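2026-06-03
Dye bench, indigo vat no. 2

Right, vat notes before I forget everything. I opened the small Follach vat first thing and it smelled properly horrible, so I was delighted. The colour underneath was a murky yellow-green, with the coppery skin on top that we haven't had since April, and a decent clump of flower in the middle (bubbles a bit bigger than I'd like, but blue ones!). I pushed the flower over to one side with the wooden spoon and left it there. pH strip said 10 and a bit. I can never decide between the two greens on those strips, so call it 10.

Fed it a spoonful of the cooked bran and stirred it slowly round the edge for a few minutes. I know Sadao does his the other way, feeding at night and leaving it strictly alone till morning, and his vats do seem to live for ever. But I'm never here at night and the vat will have to put up with me.

Test skeins today were the Ilitz wool, the two-ply, and the cotton from the end of the Tulesent cone. Everything scoured yesterday and soaked overnight. The cotton had that slightly greasy feel even after the scour, so I did it again with hotter water and a bit more soda, and the water came out the colour of weak tea. Again! How is there anything left in it? I don't think I've been scouring cotton for nearly long enough, and it would explain the pale patches on the last lot that I blamed on the string ties.

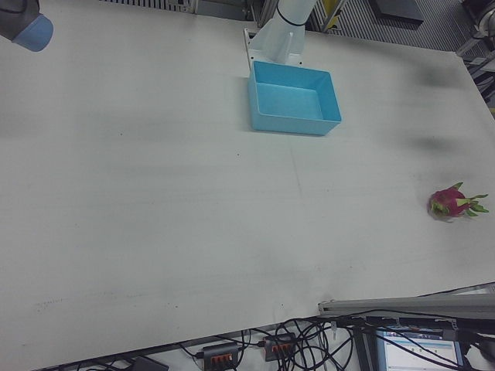
Anyway, dips. Wool first, five minutes under, squeezed out below the surface so it didn't drip air back into the vat, then ten minutes hanging. It came up that sharp lettuce green and went over to blue from the outside in, which I will never get bored of. Three dips for skein A, five for skein B. B is a really lovely middling blue, a bit warmer than I expected. A is more of a washed-out school shirt. Useful to have on the card all the same.

Cotton had five dips as well, and it's lagging well behind the wool, maybe two shades lighter. More even than last time, though, so I'm putting that down to the second scour. I'd like to see it at eight dips before I say anything clever about it.

Weights, for the card: wool 247 g dry before it went in. I'll weigh it again once it's properly dry and put the number next to it. Kumiko asked whether we lose weight in the scour or in the vat, and I had to admit I've only ever weighed at the beginning and the end, so I can't tell her. From now on I'll weigh in the middle too. Cotton was 700 g for the whole lot, much too much for a vat this size, and I only dipped a little hank of it. The rest is in the lidded tub with the lid on (please leave the lid on, it's soaking, it isn't rubbish).

Rinsing. I did the wool in plain water till it ran nearly clear, then a splash of vinegar in the last bowl. It still rubs off a bit on my thumb. Zinash reckons the rubbing is all down to dips that are too long in a vat that's too strong, and that lots of short dips in a weak one would hold far better. I believe her, mostly, but I've never sat down and done the two side by side with the same yarn, so that's the next job. Same wool, one skein with three long dips and one with nine short ones, rub both on a white hanky and pin the hanky up where people can argue about it.

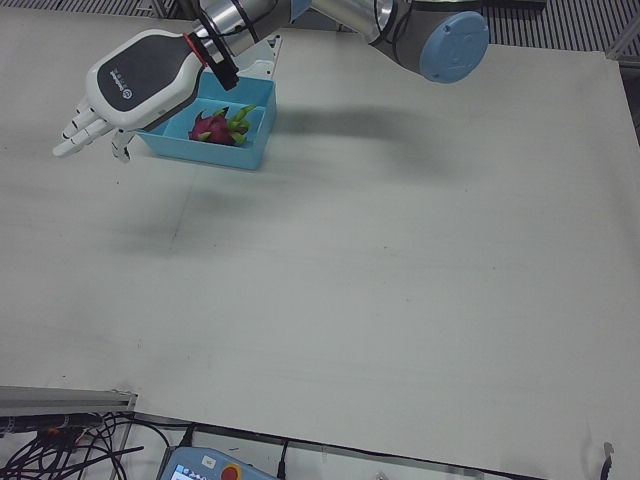 Maxence Deschamps wants it put down that the side-by-side won't mean much if both skeins come out of the same vat on the same day, with the second one getting whatever strength the first has left behind. He'd split them over two mornings and swap the order, and he'd have the hanky wetted as well as dry, as he's had pieces that passed dry and then turned a customer's collar blue in the rain.

Fair point about the order, and I'd forgotten the wet rub completely. So: four skeins, two mornings, swap over on the second. Wet and dry hankies for each. That's more wool than I'd planned on, but there's still a good bit of the Ilitz left in the drawer and it's only going to feed moths otherwise.

Vat at close of play: flower gone flat, liquid still green-yellow, smell a touch sweeter. I've given it a pinch of lime, wrapped it back up in the blanket and set the heater to low. No dipping tomorrow, it needs a rest.

To get: more pH strips, the kind with wider steps between the colours. Bran. Ask Tomoyo if she wants her big stainless pot back, as I've had it since April and it's got a blue ring round it now.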